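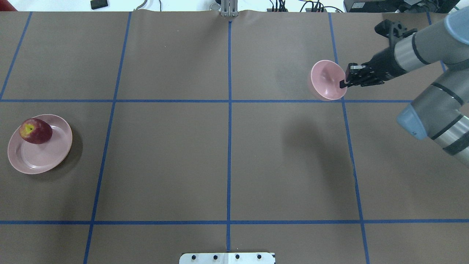
Blue tape, brown paper, one apple. The table this afternoon.

October, late, tea going cold

I have to write this down while I'm still buzzing, because the table is finally ready and I love it so much. Brown paper all over the top, blue masking tape in long lines both ways, big roomy squares to work in. It looks like a giant's graph paper!

Mirta Salinas gave me the idea when I was over in Preminville last month. She plans everything on a taped table (quilts, seed swaps, a whole birthday dinner once) and I came home wanting one badly. My old way was scraps of paper pushed around by my elbow until they fell on the floor. I'm going to use mine for the harvest supper at Hirnavley, where we're feeding 24 people in a hall with a very odd shape, and I want to try out every place setting and every bowl before I carry a single thing over there.

The taping was a joy, I have to say. I started out with a ruler and a pencil and after the second strip I put them both away and just went by eye, pulling the roll along and pressing it down with my thumb. So the lines wander a bit. One of them leans quite a lot and I've decided I like it. The paper has a few creases that I couldn't smooth out either, and I did try, with both forearms, like rolling out dough.

Then the plate! The pink one, just plastic, with the raised rim. I've had it since the flat in Clarnau and it has been under plants, under paintbrushes, under everything except food. Sitting on all that brown it looks wonderful, such a soft color. I put a red apple on it, off toward the edge, and stood there grinning. The apple is one of the streaky dark ones from Oda's tree, lying on its side with the little yellow-green patch showing. She picked almost 2000 this year, so she says, and she's been leaving bags on people's porches after dark.

Now I want pink and dark red for the whole supper. Ronja Strömberg had her heart set on white plates and I rang her straight away, talking much too fast, and she laughed and said fine, find me enough pink ones. I know of 16, if I can borrow the ones from the school kitchen. That leaves me hunting, and I don't mind one bit.

Still to do: ask Oda for two more bags. Buy another roll of blue tape. Work out where the bread goes, and whether the candles get their own square or share with the butter.

Apple for supper tonight, I think, with the sharp cheese.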